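Outdoor Film Nights at Kolldale: Frequently Asked Questions

Film nights run on the lower lawn at Kolldale from June until the end of the school holidays. Most of what people ask us by email is answered on this page. If your question isn't covered, write to the bookings desk and Mebrat Gebremichael or one of her colleagues will reply, usually the next working day.

When are the films shown?

Every Thursday evening in season. The gate opens two hours before the film so that people have time to eat. Start times move with the sunset, and the time printed on your ticket is the one to go by. In June we start later than most families expect, so if you have small children you may prefer one of the later weeks, when it gets dark sooner.

How many people can come?

The lawn holds 45 groups. A group is up to six people sharing one pitch. We sell by the pitch and not by the person, so a couple pays the same as a family of five.

How do I book?

Online, or at the desk in the Kolldale farm shop. We don't take bookings by phone. Tickets are sent by email and can be shown on a phone or printed out. Please have them ready at the gate, as the signal is poor once you pass the orchard.

Can I choose my pitch?

You can choose a row. Rows A to C are for blankets and low chairs only. Rows D and E are for ordinary camping chairs and anything taller. Within a row, pitches are given out in order of arrival. If two groups want to sit together, arrive together and tell the steward.

Can I hire chairs or blankets?

Yes. Deckchairs can be added when you book. Blankets are lent at the gate against a small deposit, and there is a limited stock of them. Most regulars bring their own, plus an extra one for later in the evening. The lawn sits low and gets cold and damp after sunset, even following a hot day. A groundsheet with a waterproof backing is worth bringing.

Can I bring my own food?

Yes, and most people do. Picnics, flasks and cool boxes are all fine. Please avoid anything that needs cooking at your pitch. Disposable barbecues, gas stoves and candles are not allowed on the grass.

What food is on sale?

Karimi run the hot food stall, with flatbreads, chips, a lentil stew and a children's plate. The kiosk sells popcorn, ice cream, tea, coffee and hot chocolate. Both take cards and cash. The stall closes when the film begins, while the kiosk stays open until the interval.
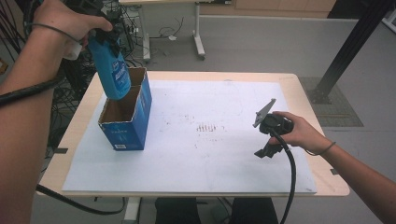
Can we toast marshmallows?

There are two fire pits by the wall, lit when the gate opens and put out 15 minutes before the film. Toasting kits are sold at the kiosk and contain marshmallows, biscuits, chocolate and long forks. You are welcome to bring your own marshmallows, including vegetarian ones, and borrow the forks. Children under 12 must have an adult with them at the pits.

Is alcohol allowed?

You may bring wine, beer or cider for your own group. Please bring cans where you can. Broken glass is very hard to find in long grass, and sheep graze the lawn for the rest of the week.

What happens if it rains?

We carry on in light rain. Bring a coat with a hood, as umbrellas block the view and we will ask you to put them down. If strong wind or thunder is forecast we cancel, and we decide by three o'clock on the day. You will get an email, and a notice goes up on the shop door. Ticket holders can move to another week or have their money back. We can't refund tickets if the film goes ahead and you choose not to come.

How do you choose the films?

Walid Moussa draws up a list each spring and ticket holders from the year before vote on it. Every season has at least two films suitable for under-fives and one older black and white film. We have to hold a licence for each title, so some popular requests are not possible. Suggestions can be left in the book on the shop counter.

Can everyone hear?

The speakers stand on both sides of the screen and at the back of row C. Sound is clearest in the middle of rows B, C and D. All films are shown with subtitles on the first week of each month. We finish by eleven o'clock out of consideration for the houses on Flurkberg Lane.

Is there step-free access?

There is a firm path from the car park to the end of row D, and four pitches beside it are kept for wheelchair users and anyone who can't manage the slope. Book these in the usual way and tick the access box. An accessible toilet is at the back of the farm shop. Carers come free.

Can I bring my dog?

Dogs on short leads are welcome in row E. Please think about whether yours will settle, as some films are loud. Water bowls are by the gate.

Where do I park?

In the top field, which is included in your ticket. Follow the signs from the main road, not your satnav, which may send you down the farm track. The number 26 bus stops at the end of the lane, but the last one leaves before the film is over. Nivov Taxis will collect from the gate if you book ahead.

Can I hire the screen for a private party?

Yes, on evenings when there is no public film. The hire covers the screen, projector, speakers and a member of staff to run them. You will need to arrange your own film licence, and Mebrat can tell you how to go about it. We ask for six weeks' notice.

I've left something behind. What should I do?

Lost property is kept at the farm shop for a month. Email a short description and which row you were in. Unclaimed blankets are washed and added to the stock we lend at the gate.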